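About Brumis

I started Brumis with 2 laundry tables and a habit of picking up blankets other people had given up on. I still have one of the tables (the other lost a leg and is holding up my printer, more or less). These days the shop takes up the ground floor of an old feed store in Dradorham, and you'll find me in there most mornings with the radio on, sorting, mending and folding things that are soft.

We look after household cloth. Throws, beach towels, tablecloths, the big striped blanket that lives in the trunk of your car and gets dragged out for every ball game. You drop it off or mail it in, we wash it, fix what needs fixing, and send it back folded so it fits on an actual shelf. Last year 1106 pieces came through the door, and I think I remember a good half of them – the plaids blur together, I'll admit.

Folding is the part people ask about, so I'll go on about it a little. A long soft cloth wants to twist. You grab it near the top, the rest swings around, and suddenly it's a rope. So we start every piece the same way: hold it up, let it hang, find two corners, and shake it out before it gets anywhere near the table. Bright stripes are my favorite to work with because they tell on you right away if the fold is crooked!
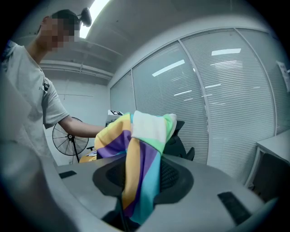 Shimada wrote to us in March to say the shaking out is a waste of time, that a big throw should go flat on a bed first and get smoothed from the middle, and that anybody with a bad shoulder would agree. Fair enough! I tried it for a week. It's easier on the arms, and I now tell customers to do it that way at home if they've got the bed for it. At the shop we've stuck with hanging, mostly for lack of a bed.

A few practical things, while I have you. Mending is done by hand or on one very loud machine, depending on the hem. We don't take down comforters or anything with a heating wire in it. Mail-in orders go out in Jiltport boxes, the flat kind, and please save yours and send it back with the next batch – we had about 300 of them at one point and I'd like to get there again. The standard wait is a week, longer before the holidays.

We're at 91 Mill Street, with parking around the back next to the loading door. Ring the bell twice if the radio's up.

Page updated 2026-09-13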